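Recaulking a Bathtub Joint: Notes for a Joint That Stays Closed

Posted 2022-12-20 by Fernanda Fonseca

Most failed tub caulk was applied over old caulk. Silicone does not bond to cured silicone, so the first half of this job is removal, and it takes longer than the application.

Removal

Cut along the top and bottom edges of the old bead with a sharp utility blade held nearly flat to the surface. Pull the bead out in lengths. On an acrylic or fiberglass tub, switch to a plastic scraper for what remains. A metal scraper is acceptable on tile and on enameled steel if the angle is kept low.

Soften the residue with a silicone remover and leave it for the time stated on the container. Scrape again, then wipe with denatured alcohol on a white rag. Repeat until the rag comes away clean. Run a dry fingertip along the joint. Any spot that drags still has silicone on it.

If there is grout in the joint between tub and tile, take that out too. The tub and the wall move separately, and grout will crack there.

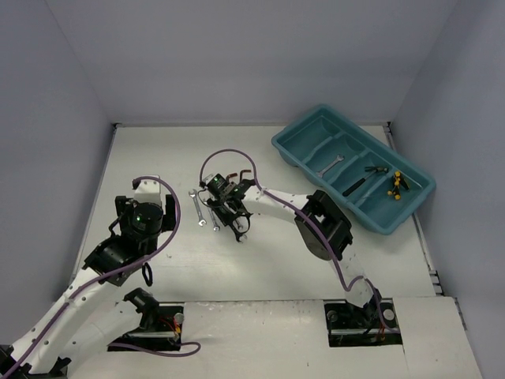
Flat work surface with a metal rail along the rear edge.

Drying

Leave the joint open overnight with the fan running. If the backer behind the tile has been wet for a long period, allow 2 days. Press the wall just above the tub line with a thumb. If it gives, stop and open the wall, as new caulk will only trap the water.

Filling the tub

Fill the tub with water to just below the overflow before applying anything, and keep the joint dry while doing so. The weight pulls the tub down and opens the gap to its working width. Leave the water in until the caulk has cured.

Gaps wider than a quarter inch need foam backer rod. Choose rod slightly larger than the gap and push it in with a blunt tool to an even depth.

Application

Tape both sides of the joint. Keep the lines parallel, with the lower tape on the tub deck and the upper tape on the tile. Cut the nozzle at an angle to match the width of the gap. Use 100 percent silicone labeled for kitchen and bath. Acrylic latex is easier to tool but shrinks more.

Move the gun at a steady rate and do one wall at a time. Tool the bead once, with a rounded plastic tool or a gloved finger. A second pass usually leaves ridges. Remove the tape immediately, pulling it away from the joint at a low angle.

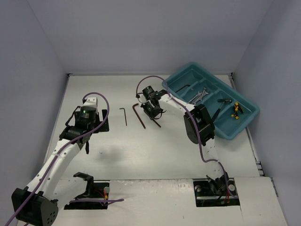 Hand tools on the work surface, teal tray at the right.

Curing

Follow the cure time on the tube, which varies with product and humidity. Skin forms quickly and is not a sign that the bead is ready for water. Drain the tub only after the full period.

Corners

Abdelkrim Kettani writes that he starts each bead at the inside corner and works outward. This avoids a lump where two beads meet. I do the back wall first, then the two ends.

Check the joint every September, before the windows are closed for the season. Replace any section that has lifted, cutting back to sound material on each side.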